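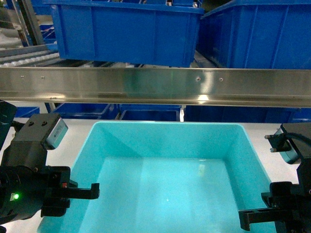

Osatska's question came in ahead of the talk, and I'll read it out first: if the arms were taught by people moving them through the job, why should anyone be surprised that they can do the job? Fair. My answer is that I'm not surprised, and I don't think you should be either. What I want to know is how far from the teaching they can go before it stops working.

(Slow down here. Last time I rushed this part.)

The claim, as you'll have read it in the Dukthorpe write-up: 2,447 demonstrations of bin handling, two arms, one policy, and the thing "generalises". I'd like us to be careful with that word. The training bins and the test bins came off the same shelf. The bench was the same bench. If you move a bin a hand's width to the left and the arms still find it, good, I'm pleased, but I would call that coping with a small shift.

So we ran our own check at Fustville. Nothing clever. We picked 10 starting positions, 6 of them inside the area the demonstrations covered and the rest outside. Same policy, no retraining, no one nudging the bin between tries. Somebody will ask whether 10 is enough. No. It's enough to make me doubt a headline, and I wouldn't use it to write one of my own.

Next slide. Talk over it, don't read it.
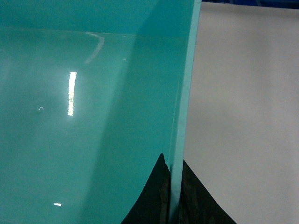
The grip on the rim is where I'd look first if I wanted to catch the method out. Thin edge, shiny plastic, and a wrist camera whose view is mostly reflections. A policy that has learned "close when the bright streak is about there" will look very good until someone changes a light fitting. We haven't ruled that out. Neither has Dukthorpe, as far as I can tell from the paper, and the appendix has no lighting test at all.

Pause for the Ibarra people, who'll want to say that their simulator varies the lighting. It does. It doesn't vary it on glossy plastic in any way I'd trust yet. Be polite about this.

What I'd need to see before I changed my mind:
A different bench, in a different building.
Bins of a shape that was never demonstrated.
Every failed attempt reported, including the ones stopped by hand.

We've got roughly 18 hours of rig time booked in December, and the lighting test goes first. If it holds up I'll come back and say so.

Questions. Leave the failure table up on screen while people ask them.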